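Sorting a Play Kitchen: Project Report
Swanepoel Group, Design for Early Learning
07/07/2020

Background

Our project looked at how the play kitchen set at the Brirkosdale learning center could be stored and laid out so that children find what they need and put it back. The center's old system was one deep bin, which held everything and had to be emptied to reach the dishes. We had a budget for two new storage items and 18 sessions of table time.

Method

We divided the set into dishes, cookware, and food, and tried several layouts on a white table. Each layout was scored on how quickly a child could pick out the items for a pretend breakfast. We also kept notes on which pieces got mixed up.
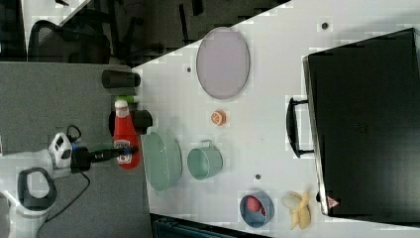
The first question was whether the large dishes should have their own area. They take up the most space and tend to hide the small food if they are stacked on top of it. Laying things out singly helped with this: the orange piece has plenty of white table around it, even though it is much smaller than the oval tray near it. The mug on its side was harder to place, and we later added a rule that cups go upright. A black suitcase takes up a lot of the same table, so the layout had to work in the space that was left.

Cookware

Layouts that kept the pan with its tools scored best. Children in the Siretti room asked for the pan first in most sessions, and they looked for the spatula right after.

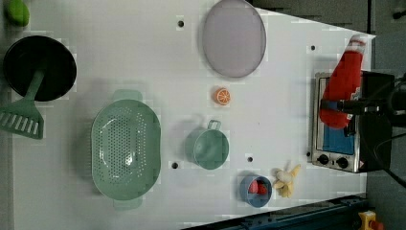
Color turned out to be a weak way to sort. We had planned to label the shelves by color, following the Jindum storage guide we read in class. The spatula, the colander, and the measuring cup are all sage green, though, and they do different jobs. A green shelf would put all three together and leave the black frying pan somewhere else. We dropped the color labels and used outline drawings of the pieces.

Results and next steps

The outline labels cut the average finding time to 32 seconds. Food is still the weakest group, mainly the small fruit, which ends up inside cups and bowls. We plan to test a shallow tray for fruit in October.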